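Cours 5 : les couleurs de la table

Bon, on reprend là où on s'était arrêtés, avec le contraste simultané (oui, encore lui, et il tombera à l'examen !). Je vous rappelle l'idée de Chevreul : une couleur change d'aspect selon ce qu'on met à côté. Un gris posé sur du rouge tire vers le vert, et vous aurez beau le savoir, votre œil continue de se faire avoir.

En arts de la table, c'est pareil. Moi, je commence toujours par le fond, avant même de parler de vaisselle.

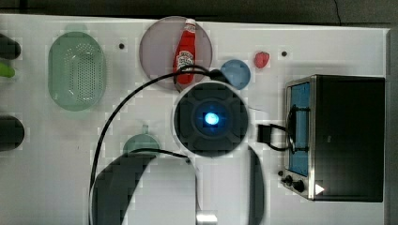
Fig. 14. Assiette ronde rose lavande sur plateau blanc, vue de dessus.

Sur du blanc, un ton pâle garde sa nuance. Essayez ensuite le même sur une nappe prune : il va paraître presque blanc, et vos invités ne verront plus le rose du tout.

Pour la prochaine fois, lisez le texte de Ye-rin Seok sur les pastels et apportez deux assiettes de chez vous, ébréchées si vous voulez, ça m'est égal. Les carnets sont à rendre le 28 mai, dans mon casier !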